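How Does a Restaurant Kitchen Work?

You sit down at a table. You pick something from the menu. A little while later, a plate of hot food arrives. What happened in between?

Let's follow one dinner at a restaurant called Galli, in the town of Polldale. Galli serves Italian food. It has a dining room in the front and a kitchen in the back, and most customers only ever see the front.

Starting early

The restaurant opens for dinner at 5 p.m., but the first cook comes in at 10 in the morning. Most of the work in a kitchen happens before anyone is hungry.

This work is called prep, short for preparation. Cooks wash lettuce, peel carrots, chop onions, and make sauces. A tomato sauce may need to simmer for 2 hours. If the cook waited until you ordered your spaghetti, you would be very hungry by the time it was ready!

French cooks have a name for having everything cut, measured, and set out before cooking starts. They call it mise en place. You say it like this: meez on plahss. It means "put in place." Many cooks who don't speak any other French know these three words.

Who does what?

A big kitchen has many jobs. In a small kitchen one person might do several of them.

The head chef is the boss of the kitchen. The head chef plans the menu, decides how each dish should taste, and orders the food. At Galli the head chef is Concetta Pellegrini.

The sous chef is second in charge. "Sous" sounds like "soo" and is the French word for "under." Galli's sous chef is Hatsue Sekiguchi. She runs the kitchen when the head chef is away.

Line cooks each look after one part of the kitchen, called a station. One station has the grill. Another has the pots of boiling water for pasta. Another is for salads and cold food.

The pastry chef makes desserts and sometimes bread. Pastry chefs often work early in the morning, when the ovens are free.

The dishwasher cleans the plates, pots, and pans. Without clean plates the kitchen has to stop, so this is one of the busiest jobs in the building.

An order comes in

When you tell your server what you want, the server types it into a small computer. In the kitchen, a printer prints a slip of paper called a ticket. The ticket shows your table number and everything your table ordered.

The person in charge reads the ticket out loud. "Two ravioli, one trout!" The cooks call back so that everyone knows they heard. In some kitchens they say "Yes, Chef!" In others they repeat the order.

Now comes the tricky part. Ravioli cooks in a few minutes. A whole trout takes longer. If both cooks started together, the ravioli would get cold waiting for the fish. So the fish goes first, and the pasta cook waits for the signal.

When the food is cooked, it goes to a counter called the pass. The chef looks at each plate there and wipes any drips off the rim. Then a server takes it to your table.

On a busy night in November, Galli may serve about 100 people. That is a lot of tickets.

Kitchen words

Cooks use short words and shouts because kitchens are loud and crowded.

"Behind!" means "I am walking behind you, so don't step back."

"Hot!" means "I am carrying something that could burn you."

"Fire" means "start cooking this now." It does not mean that something is burning.

"Eighty-six" means "we have run out." If the trout is eighty-sixed, you will need to pick something else.

Staying safe and clean

Cooks wash their hands many times a day. They wash them before they start, after touching raw meat, and after taking out the trash. They tie back long hair or wear a hat.

Raw meat and fish are kept away from foods that are eaten raw, such as salad. Many kitchens use cutting boards in different colors so the foods don't get mixed up.

Cold food stays in the refrigerator until it is needed. A large restaurant may have a refrigerator so big that you can walk into it. It is called a walk-in.

Closing time

The last customers go home, but the cooks don't leave yet. They wrap up the leftover food and write the date on it. They scrub the stoves and mop the floor. Then they make a list of what to prep tomorrow. The last person out turns off the lights and locks the door.

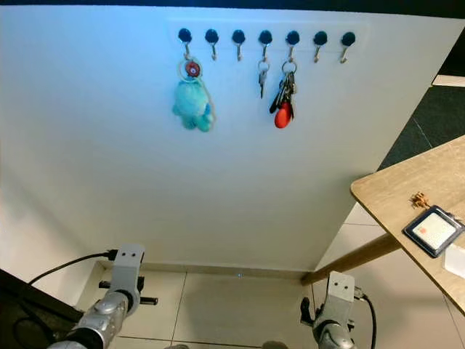
Key hooks on a wall.

Try it at home

You can do your own mise en place. Ask a grown-up to help you choose a simple recipe, such as pancakes. Read it all the way through first. Measure each ingredient into its own cup or bowl, and line them up in the order you will use them. Then start mixing.

Words to know

Prep: getting food ready before it is cooked.
Station: the part of the kitchen where one cook works.
Ticket: the slip of paper that shows an order.
Pass: the counter where finished plates are checked.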